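高校后勤与住宿管理交流区 > 宿舍物资 > 床上用品

关于学生宿舍床上用品由统一配发改为自愿选购的意见征询

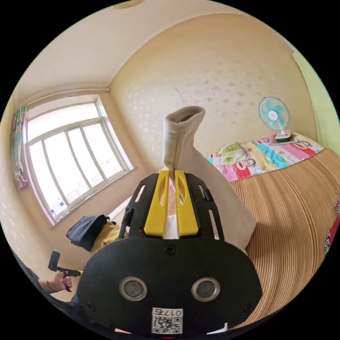 米白色布料，床边提起时的状态

楼主：Cunstead学院宿舍科
发表于 2020-02-18

各位同行：

我院现行《学生宿舍床上用品配发办法》规定，新生入住时由学院统一配发床单、被套、枕套及床褥，费用计入住宿杂费，毕业离校时不予回收。该办法施行多年，学生及家长陆续提出意见，集中在三个方面：规格与自带被芯不符；面料偏厚，夏季使用不便；部分学生已自行购置，配发物品长期闲置。

宿舍科现就办法修订征询各校意见。初步方案如下：

一、取消强制配发，改为入学前在线登记，学生可选择全套、单项或不选。
二、床褥因涉及床板尺寸及消防要求，仍由学院统一提供，所有权归学院，离校时回收。
三、选购部分由学院招标确定供货单位，学生直接付款，学院不经手款项。
四、供货规格须与现有床架匹配，被套开口位置及固定带由招标文件写明。

我院现有床位893个，分布在本部与Drundness楼。上学年末的书面征询中，有378名学生表示愿意自行购置全部床上用品。其余学生或选择维持现状，或未交回征询表。科内对后一部分应如何理解，尚有不同看法。

请已完成类似调整的院校介绍做法，尤其是退换货责任、洗涤安排以及困难学生保障。所提意见将汇总后报分管院长。

2楼：北区公寓管理办公室

我办对取消强制配发表示赞同，对方案第三条持保留意见。

学生直接向供货单位付款，形式上学院不经手，但供货单位由学院招标确定，宣传、登记、场地均由学院提供。一旦出现质量纠纷，学生首先找到的仍是楼栋值班室。我办曾采用同样做法，合同中未写明退换货的时限与地点，结果开学第一周值班室堆放了大量待退的被套，供货单位要求学生自行寄回，学生则认为应由学校代办。

建议在合同中明确：供货单位应在报到期间派人驻点；未拆封物品无理由退还；已拆封物品属尺寸不符或缝制缺陷的，由供货单位当场更换。

3楼：床架尺寸核对员

请楼主核实第四条。各校床架规格差异较大，同一学校不同年份采购的床架亦未必一致。若Drundness楼与本部床架并非同批，招标文件只写一种规格，必然有一部分床单过短或过长。

建议实测后按楼栋分列。测量时应以床褥铺设完毕后的长、宽、厚为准，仅测床板是不够的。床褥厚度影响床单两侧的下折余量，余量不足，床单一夜即脱出，学生会认为是质量问题。

4楼：楼主 Cunstead学院宿舍科

回复2楼：驻点与退换条款将写入招标文件，感谢提供。

回复3楼：经查档案，两处床架确非同批，Drundness楼床板略窄。科内已安排实测，招标文件按楼栋分列规格。

5楼：南苑学生事务

本人不赞成楼主方案的总体方向，理由陈述如下。

统一配发的意义在于入住当日每张床位均可使用。远途学生，特别是独自报到的学生，抵校时往往已近夜间。采用登记制后，漏登、错登、延迟到货均会造成当晚无床品可用的情况。自愿选购看似尊重学生，执行中却把筹备责任转移给了信息最少的一方，即尚未入学的新生。

楼主提到378名学生愿意自行购置。该项征询的对象为在校学生，他们熟悉周边商店，了解床铺尺寸，也已有床品在手。以在校生的意愿推定新生的需要，依据不足。

若学院认为闲置浪费严重，可以考虑保留配发、允许申请退领，退领者核减杂费。默认项应当是配发。

6楼：北区公寓管理办公室

5楼关于默认项的意见值得重视。但需指出，退领制度在我办试行时效果有限。申请退领须填表并经家长确认，多数学生嫌手续繁琐，领取后即搁置于柜顶。杂费照收，物品照发，浪费依旧。

7楼：南苑学生事务

手续繁琐属于手续设计的问题，可以简化，不宜据此否定制度本身。家长确认一项，对已成年的学生并无必要。

8楼：北区公寓管理办公室

家长确认系本校财务部门要求，涉及费用核减须由缴费人签字，公寓办无权取消。各校规定不一，5楼所在学校或无此限制。

9楼：Adi Sopacua

本人负责一所中等规模学院的宿舍物资，就洗涤与面料问题补充意见。

本院曾使用Nonska系列床品，被套为米白色，面料较轻。采购时主要考虑夏季透气与晾干速度，未充分考虑浅色布料在集体宿舍中的使用条件。宿舍楼内洗衣机由学生混用，浅色织物与深色衣物同洗后染色的投诉较多。后改为浅灰色，投诉明显减少，面料未作更换。

洗涤方面，本院与Farooqui洗涤站签有协议，每2周集中收送一次，学生自愿参加，按件付费。需要提请注意的事项有：

送洗床品应有不脱落的编号。初期使用纸质标签，洗后字迹不清，退回时难以辨认归属。后改为缝入式布标，由学生入学时领取，自行缝制或交楼栋代缝。

被套送洗前应翻面并清空角部。棉絮积存在角内，烘干后结块，须由人工逐件清理，洗涤站会据此加收费用。

收送时间应避开考试周。学生在考试周普遍不愿拆换床品，车辆空返，而协议约定的起送费仍需支付。

对于5楼的意见，本人部分赞同。本院采用的办法是，自愿登记之外，每栋楼留存应急床品9套，报到当晚无床品者可凭学生证借用，洗净后归还。该办法运行平稳，应急床品极少全部借出。

10楼：南苑学生事务

9楼所述应急床品做法较为妥当。若楼主方案增加此项，本人对自愿登记的主要顾虑可以消除一部分。仍请注意，借用应明确归还期限，否则易成为变相配发。

11楼：家长代表（旁听账号）

本人并非后勤人员，蒙管理员准许在本区发言。

从家长角度看，最为困扰的是事先得不到准确尺寸。学校通知中仅写“标准单人床”，而商店所售单人床品规格甚多。无论最终采用配发还是选购，恳请各校在录取通知所附材料中列明床褥的长、宽、厚，以及被套建议尺寸。若能注明床架上下铺形式，家长在选择床围、床帘时也可避免误购。

12楼：床架尺寸核对员

11楼所提属合理要求。补充一点：床帘、床围多数学校因消防原因不允许使用，或仅允许使用阻燃材料。通知中应将此项一并写明，以免学生购置后被要求拆除，引起不必要的争议。

13楼：楼主 Cunstead学院宿舍科

感谢各位。关于面料，科内原拟沿用米白色，主要考虑与现有库存一致，便于补缺。9楼所述染色情况，本院维修服务台亦有记录，此前未作归类统计。请问改为浅灰色后，旧有浅色床品如何处置？

14楼：Adi Sopacua

回复楼主：旧有床品未作集中更换，随毕业离校自然减少。库存中未拆封部分转作应急借用，因由楼栋统一送洗，不与学生衣物混洗，浅色反而便于检查是否洗净。

15楼：东校后勤招标组

就招标程序提出意见。

楼主第三条若采用“学院招标、学生付款”，须先确认该项目在贵院制度中归入何种类别。部分院校将其认定为准入遴选，不适用货物采购程序，评分办法、公示期限均有区别。类别认定错误，后续审计时难以说明。

另，评分中价格权重不宜过高。床上用品单价低，供货单位压价的空间主要在面料克重与缝线密度，学生使用数月后才会察觉。建议要求投标单位提交封存样品，到货时由宿舍科与学生代表共同比对，样品保存至合同期满。

验收时仅看包装是不够的。应随机拆封，将被套、床单提起展开，查看开口处缝线、四角固定带及整体垂幅，并铺设于实际床位核对尺寸。

16楼：北区公寓管理办公室

赞同15楼关于封存样品的建议。我办补充：样品应一式两份，学院与供货单位各执其一，封口处双方签字。我办曾因仅有一份样品且存放不当受潮，比对时对方不予认可。

17楼：西山书院宿务

对15楼由学生代表参与比对一项，本院持不同意见。

验收属合同履行环节，参与人员应对结果承担责任。学生代表任期短，对面料指标了解有限，签字后若发生纠纷，其责任难以界定。本院做法是学生可到场观看并提出问题，但不在验收单上签字。

18楼：东校后勤招标组

17楼所述有理。前文“共同比对”表述不够严谨，本意为学生代表到场见证。签字仍应由经办科室负责。

19楼：南苑学生事务

本人认为学生代表应当签字。费用由学生支付，学生即为合同的实际承受方。仅允许观看而不赋予任何效力，难以获得学生信任。可以将其签字栏设为“见证”，与“验收”栏分列，责任问题随之解决。

20楼：西山书院宿务

分列签字栏的办法，本院可以考虑。但请注意，须在表格说明中写清见证的含义，否则日后仍会产生解释分歧。

21楼：困难学生资助岗

楼主开帖时问及困难学生保障，至今讨论较少，兹补充如下。

取消强制配发后，住宿杂费相应下降，对困难学生总体有利。但原先床上用品费用包含在杂费内，可随杂费一并申请减免；改为自行付款后，该笔支出不再属于减免范围，困难学生实际负担可能上升。建议资助部门同步调整，将床上用品列入入学补助项目，以实物或等额抵扣方式发放。

发放方式应避免可辨识性。若受助学生所领床品在颜色或标识上与他人不同，同宿舍学生一望即知，不利于保护隐私。供货单位应以同一规格、同一包装供货，结算在后台完成。

登记页面亦不宜出现“困难生专用”一类选项。

22楼：楼主 Cunstead学院宿舍科

回复21楼：该意见十分重要，原方案确有遗漏。宿舍科将与资助部门会商，拟在登记系统中由资助名单自动抵扣，页面显示与其他学生一致。

现将拟修改之处列出，请继续指正：

一、第一条增加默认项说明。未登记者在报到前收到两次提醒，仍未登记的视为不选，报到当晚可借用应急床品。
二、第三条增加驻点、退换、封存样品及见证签字条款。
三、第四条按本部与Drundness楼分列规格，尺寸于实测后公布，并写入新生通知。
四、颜色改为浅灰色，现有米白色库存转为应急借用。
五、新增资助抵扣条款。

23楼：南苑学生事务

对修改后的第一条仍有异议。“视为不选”与本人5楼意见相反。应急床品数量有限，若漏登人数较多，难以满足需要。建议首年实行“未登记者视为选择全套，到校后可当场退领”，待掌握实际登记率后再行调整。

24楼：北区公寓管理办公室

不赞同23楼建议。未经学生确认即备货，供货单位必然要求学院承担退领部分的损失，与第三条“学院不经手款项”相抵触。可行的折中为：供货单位驻点期间自带一定数量现货，漏登者现场购买，未售出部分由其自行带回。

25楼：Adi Sopacua

24楼的办法本院亦在使用，可与应急借用并行。驻点现货须约定售价不得高于登记价，否则登记制与现场销售形成差价，会引起投诉。

26楼：南苑学生事务

若现货数量与售价均在合同中约定，本人可以接受，但仍认为首年宜从严备货。保留意见，供楼主上报时一并载明。

27楼：洗衣房值守

请教9楼，缝入式布标由学生自行缝制，位置是否统一？本校布标位置不一，分拣时须逐件翻找，耗时较多。

28楼：Adi Sopacua

统一缝于被套开口一侧的内缘，床单缝于短边右角，枕套缝于开口内侧。新生手册内附有位置图。仍有少数缝错，由楼栋在首次收送时改正。

29楼：楼主 Cunstead学院宿舍科

23楼与24楼的意见将并列上报，由院务会议裁定。驻点现货及同价条款已写入修订稿。布标位置拟参照28楼执行，Farooqui洗涤站能否承接本院收送尚待询价。

实测工作将在本月内完成，床褥尺寸表完成后在本帖补发。

30楼：床架尺寸核对员

尺寸表请注明测量所用床褥为新品或旧品。旧床褥经长期使用后厚度会减小，以旧品测得的数据招标，换新后床单余量又会不足。

31楼：楼主 Cunstead学院宿舍科

已转告测量人员，按新品测量，旧品数据另列备查。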